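Bundard Wipe-Down Table Oil, 503

Home > Care and maintenance > Wood and table tops > Oils and top-up products

Product code: 503
Sizes: 250 ml, 1 litre, 5 litres
Finish: satin
Colour: clear, with a slight warm tone on pale timber
Made by: Bundard
In stock at: Dutau trade counter and online

Description

Bundard 503 is a thin, clear oil for kitchen tables, desks, shelves and other indoor furniture that gets wiped often. It soaks into bare or previously oiled timber and dries to a satin finish. It does not build up a thick film, so worn areas can be topped up without stripping the whole piece.

It replaces the older 211 oil, which we no longer stock. The two can be used over one another. The main change is drying time. 211 needed to be left overnight between coats, and 503 can be recoated after four hours in a warm room. The smell is also milder, though you should still open a window.

Where it can be used

Suitable for oak, ash, beech, birch, walnut, cherry and most softwoods. It can also be used on solid timber worktops away from the sink. Around a sink or a draining area we suggest Sestex worktop oil, which stands up to standing water better.

Not suitable for outdoor furniture, floors, or timber that has been waxed. Wax must be removed first with a solvent cleaner, and it can take more than one go. If a drop of water sits up in a tight bead on the surface, there is probably still wax or varnish on it.

Teak, iroko and other oily timbers should be wiped with methylated spirit shortly before the first coat. Try a small patch on the underside and leave it for a full day.

Coverage

One litre covers 13 square metres in one coat on smooth, close-grained timber. Open-grained timber and end grain will take more. A six-seat table top needs about three coats from new, and the 250 ml tin is normally enough for the top alone. Legs and rails only need one coat.

How to apply

Sand the surface along the grain, finishing with 150 grit. Going finer than 180 closes the surface and the oil will not go in properly. Vacuum off the dust, then wipe with a barely damp cloth and let the timber dry.

Stir the tin well. Do not shake it. Pour a small amount on to the surface and spread it with a lint-free cloth or a short-pile roller. Leave it for 15 minutes and wipe off everything that has not soaked in. This is the step that goes wrong most often. Oil left on the surface turns sticky and will stay sticky for days. If it happens, rub it down with a white pad and a little fresh oil, then wipe dry.

Apply the second coat after four hours, and the third the next day. Two coats are enough on a piece that has been oiled before.

The surface can be used lightly after 24 hours. Keep water, hot dishes and tablecloths off it for a week. In an unheated room in winter, allow double these times.

Used cloths

Cloths soaked in oil can heat up and catch fire on their own. Lay them flat outside to dry, or soak them in water and put them in a sealed metal tin before throwing them away. Do not leave them screwed up in a bin or a pocket.

Cleaning and upkeep

Wipe with a damp cloth and a drop of washing-up liquid. Avoid cream cleaners, bleach sprays and microfibre cloths sold for glass. A table in daily use will want a fresh coat once or twice a year. Our showroom table was last done in August and gets a single coat when the area near the front looks dry.

Ring marks from cups usually come out with a light sanding and one coat over the spot. Black marks are a reaction between iron and the tannin in the wood, mostly seen on oak, and need oxalic acid. Ask at the counter before you try this.

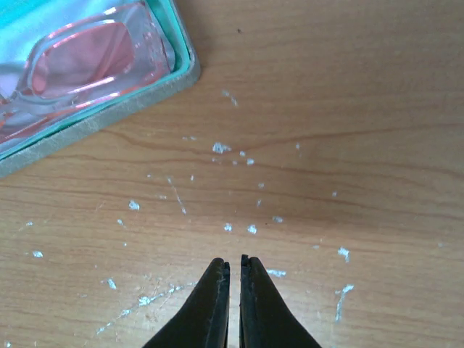 Can I use 503 on a laminate or printed wood-effect top?

Oil needs bare timber to soak into, so on laminate, foil or printed board it will sit on the surface and stay tacky. Clean these tops with warm soapy water. For scuffs and small chips use the Tse repair sticks, which come in light, mid and dark shades.

Customer notes

"Used on a beech desk, three coats. Easy enough to put on, but the lid of the litre tin is stiff and I had to lever it off with a screwdriver. The finish is a bit duller than the old 211 and I prefer it." Daranee Rojanasak

"Good on ash. It brought out more yellow than I expected, so do a test piece." Mohcine Hamdy

Delivery and collection

Orders placed before 2 pm are sent the same working day. Delivery is free on orders over £70. The five-litre can goes by road carrier only and cannot be sent to lockers. Collection from the trade counter is normally ready within an hour.

Unopened tins can be returned within 30 days. We cannot take back opened tins unless they are faulty.

Storage

Keep the tin upright, tightly closed and away from frost. Once opened, use within 12 months. A skin may form on a part-used tin. Cut it out and strain the rest through an old pair of tights.

Related products

Sestex worktop oil, 1 litre
Tse repair sticks, pack of three
White finishing pads, pack of five
Lint-free cloths, 1 kg bag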